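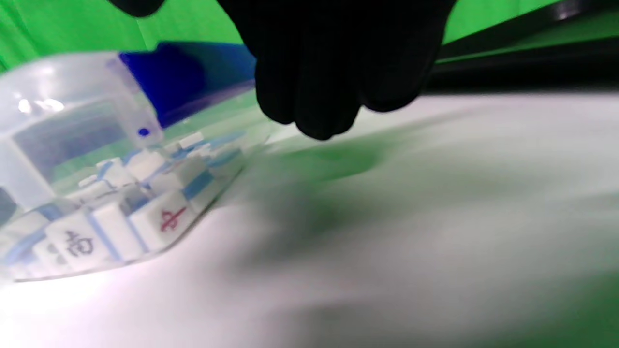
Section 2. Storing and Sorting Your Tiles

Thank you for choosing the Merow tile set, and welcome to the part of the guide that most people skip in their hurry to play (we do understand!). A few minutes spent here will keep your tiles clean and easy to find, and you will be glad of it the next time guests are at the door.

Before you start

Clear a space on a smooth, level table and wipe it down. You will need your clear storage containers, with their lids, and a tray with a raised rim. The Merow tray is order number 3033, but any shallow tray of a good size will do nicely.

Taking the tiles out

1. Set the container on the table and take off the lid. If it feels tight, ease up one corner first and work your way along the side, and please don't pry at it with a knife.

2. Hold the container with both hands, one on each side, and bring it close to the tray.

3. Tip it slowly and let the tiles slide out a few at a time. They are heavier together than you might expect, and they do like to come all at once.

4. Look inside before you put the container down. A single tile can sit in a corner for weeks, and a game that is one tile short is no fun for anybody.

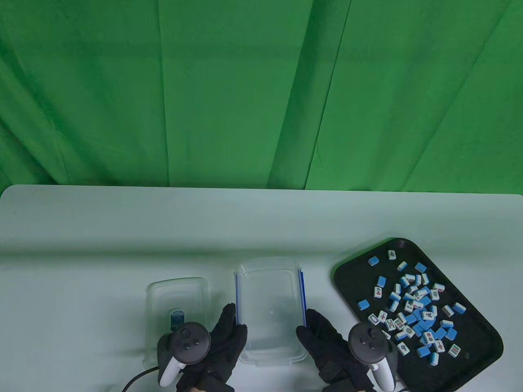
Fig. 2. Containers and tray on the table, with tiles in the tray.

Note: It doesn't matter at this stage which tiles land face up. Spread them with the flat of your hand and turn them as you go.

Sorting and putting away

5. Pick out the winds and dragons first. The characters are easy to spot, and the pile looks much friendlier once they are out of the way.

6. Sort the circles, the bamboos and the character suit into rows of 16 or fewer, and check each row against the tile list on page 2.

7. Pack the rows back into the large container, keeping the faces all one way if you have the patience for it. Spare tiles can go in the small one.

8. Press the lid down on all sides.

Caution: Tiles are small enough to be a choking hazard. Keep them away from young children and pets, and pick up any that fall on the floor right away.

Caution: Do not put tiles or containers in the dishwasher. A soft damp cloth is plenty.

Guide revised Jul 28, 2018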